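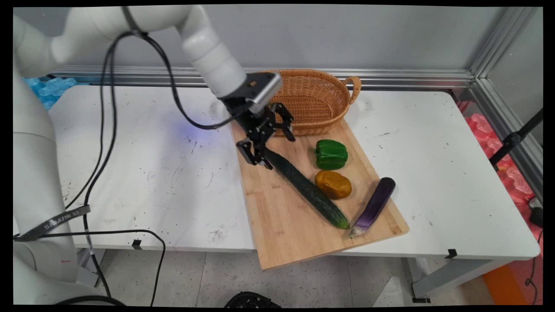
Bitter cucumbers again this year, what am I doing wrong?

stavix_hill
Second summer in a row. I have 16 plants on a trellis along the south fence, a long slicing type, seed from a swap so I don't know the variety. The first pickings in June were fine. Now the stem end is bitter enough that my kids won't touch them. I water every evening for a few minutes with the hose. Soil is heavy clay with some compost on top.

Drunumen
Water. A few minutes with a hose on clay wets the top inch and that's all. Dig down with a trowel an hour after you water and look. I soak mine every 3 days, early, and leave the hose at the base until it goes deep.

marlo_k
Agree on deep watering, and mulch. Straw, 4 inches, kept back from the stems. Mine went bitter every August until I started doing that.

Phúc Hầu
I don't think it's only water. Some varieties make the bitter compound no matter what you do, and swap seed could be anything. Buy one packet that says bitter-free, plant it next to the others and treat them the same. Then you'll know.

Drunumen
Variety matters less than people say. I've grown the same old slicer for years and only get bitter ones when I let the bed dry out.

Phúc Hầu
You've grown one variety in one bed, so I'm not sure how you'd compare. I had two kinds on the same drip line last year. One was bitter at the stem end and the other wasn't, same week.

Drunumen
Fair enough. I'd still fix the watering first, it's free.

chauvin_rd
How big are you letting them get? Old ones that start to yellow are worse for me. Also cut an inch off the stem end and peel it. Most of the bitterness sits there and under the skin.

stavix_hill
Some got away from me, yes. I was gone for a week and picked a few that were huge. I tried the trowel and Drunumen is right, it was dust below the first inch.

marlo_k
My grandmother cut the end off and rubbed it on the cut face until it foamed. She swore that drew the bitterness out.

chauvin_rd
I've tried the rubbing on a few and couldn't taste a difference. I think it's the cutting that helps.

marlo_k
Could be. I still do it.

stavix_hill
Update. Soaked the bed three times, put down straw, pulled all the oversized ones. New fruit is better, a little bitter at the very end but the kids ate a whole bowl with salt. I'll order bitter-free seed in March and run both kinds on the same fence — will post how it goes.

Phúc Hầu
Label the rows. I forgot to one year and had to guess.

Last updated: March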